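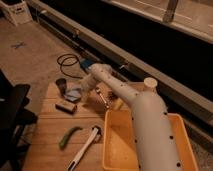

蜜色的木板桌面，拼缝横着走。

# 一张大桌子的代价

我家那张餐桌长202厘米，电梯深度不到这个数。买的时候我量过餐厅，量过客厅，连猫从桌底穿过去要不要低头都估过，唯独没量电梯。送货师傅站在一楼大堂，看看桌板，看看电梯，又看看我，脸上是一种见过很多次这种人的平静。他报了个上楼的价钱，我没还价。那天下雨，桌板裹着毛毯和塑料膜，一层一层转上去，每到拐角就停下来商量一次。

这几年家里有张大桌子成了某种体面。翻开任何一本家居杂志（包括您手上这本），客厅里的电视早就没了，沙发靠边站，中间是一张能坐八个人的实木长桌，桌上一只陶瓶，瓶里一根枝子。没有遥控器，没有感冒药，没有物业催缴单。我研究这类图片多年，结论是住在里面的人不吃饭，也不报税。

为写这篇稿子，我去了几家卖桌子的店。Flerley的展厅在一座旧仓库里，灯光调得很暗，适合求婚，不适合看木纹。店员轻声细语，不说“桌子”，说“这一张”。这一张是橡木，那一张是胡桃木，角落里那一张是樱桃木，还没上油，请勿放杯子。我问可不可以坐，店员说当然可以，然后一直看着我的胳膊肘。

Flerley的主打款叫“家会”，标价我抄在本子上，回家以后又划掉了，怕被人看见。配套的护理套装另卖，928元，里面是一罐油、一罐蜡、两块布和一本小册子。小册子写得很好，比我读过的多数小说都克制。它说木头会呼吸，说木头有记忆，说请在落座之前与它相处几日。我原本以为相处几日是指晾味道，店员纠正我，说是指适应湿度。

Salau走的是另一条路。店开在环路外头，门口停着叉车，桌子一张张立在墙边，像在罚站。老板对木头会不会呼吸没有意见，他关心的是你家地暖开几度。地暖开得狠，拼板就要缩，缩了就有缝，有缝就有人打电话来骂。他在价签背面给我画了张图：木板横着缩，顺着长度几乎不动，所以桌面底下的横档不能用螺丝死死锁住，得留出活动的余地。画完他把价签贴了回去。我猜下一位顾客翻过来会有点困惑。

关于缝，我后来问得多了，才知道这行里为它吵了很久。一派认为拼缝应当看不见，胶要足，刨要准，木纹要对得上，整张桌面看着像从一棵巨树身上片下来的。另一派认为缝就该让人看见，几块板就是几块板，藏什么呢。两派都看不起第三派，也就是往缝里灌蓝色树脂、做成一条河的那一派。我有个亲戚家里就有一张河流桌，河里还埋了小石子和一条假鱼。每年春节全家围着它吃饭，总有小孩拿筷子去夹那条鱼。

木桌的麻烦，在于人人都知道该怎么对待它，又没有人真的那样过日子。热锅要垫，水渍要擦，阳光要躲，酱油滴上去要立刻处理。立刻是多久，说明书没写。我家的经验是，一顿火锅之后，桌面能看出每个人的座位。爱蘸醋的坐在北边，孩子坐在靠墙那头，那头有一圈用圆规扎出来的小坑，排列相当规整，可见数学课还是听了的。

Momimden是个镇子，过去以做棺木出名，后来改做餐桌，板材的厚度没怎么变。镇上的作坊沿着一条河排开，河边堆着等着风干的木料，一垛一垛，垛与垛之间塞着小木条透气。我到的时候是十一月，刮北风，木料垛里呜呜地响。一位师傅告诉我，这批料要放到后年才动。我问客人等得了吗，他说等不了的都去买烘干的了，烘干的也挺好，几个星期就出窑，他自己家里用的就是。

那他为什么还要放？他想了想，说院子大，空着也是空着。

我原本指望他说点更有嚼头的话，好放进这篇稿子的小标题里。Flerley的小册子里引过一句“时间是最好的工匠”，署的正是Momimden的名。我拿给师傅看，他看了两遍，问我这个本子多少钱。

镇上另有一家Aksoy，只做旧桌子翻新。人们把祖父母的桌子送来，磨掉一层，重新上油，再搬回去，花的钱够买一张新的。店里靠墙放着一张学校食堂的长桌，据说用了将近一辈人的时间，桌底下粘着口香糖，硬得像矿物。客户特地交代不许铲，说那是历史。另一位客户要求保留桌面上的烫痕，保留之后看了看，又觉得烫痕的位置不够好，问能不能往中间挪一点。店里照办了，用的是一只电熨斗，收了100元。

我很喜欢这件事，回来以后跟不少人讲过。大家听了都笑，笑完有一半人低头去看自家桌子。桌上有印子的松了口气，桌上没印子的显得若有所思。新家具如今也有带着磨损出厂的，边角磨圆，漆面打花，还有用链子抽出来的凹痕，业内叫“做旧”，分轻度和重度。重度更贵。我小时候用课本角在饭桌上敲出过一片类似的效果，当时的评价体系跟现在不太一样。

说回大。桌子为什么要这么大？我问过身边每一个买了大桌子的人，答案很一致：为了一家人能待在一起，做饭的，写作业的，加班的，各占一角，抬头就能看见彼此。我信这个说法，我自己当初也是这么跟家里人讲的。桌子进门头一个月，我们确实都坐在那里，气氛好得像样板间。后来孩子嫌我打字声音大，抱着作业回了自己屋。我爱人嫌孩子不在了、我还在，去了阳台。我一个人守着两米多长的木头，对面是洗好没叠的衣服。

大平面有个特点，什么都收得下。快递、体检报告、别人送的柚子、一只找不到另一半的手套，先放这儿，回头再说。起初东西在桌子的一头，吃饭在另一头，中间有条不成文的边境线，每个月往我们这边推进一点。到了年底，三个人挤在最靠厨房的那个角上吃饭，胳膊碰胳膊。某天我量了一下，实际用来吃饭的那一块，跟我们扔掉的那张旧折叠桌差不多大。

旧折叠桌是贴皮的，桌腿有一条短，底下垫着折了四折的超市传单。它热锅不怕，凉水也不怕，边上翘了皮，孩子吃饭的时候爱去抠。搬家时没有一个人替它说话。前阵子我下楼倒垃圾，看见它在车棚里，上面摆着一副象棋，两边各坐着一位老人，旁边还站着三个看的。传单换过了，换成一块瓷砖，垫得比我家当年平。

我站着看了一会儿，红方要输，不让说。

至于那张大的，油该上了。928元的护理套装我到底没舍得买，在网上买了一罐核桃油，寄来的时候先放在了桌上，回头再说。昨天想找，还没翻到，倒是翻出了那只手套的另一半，和去年的柚子。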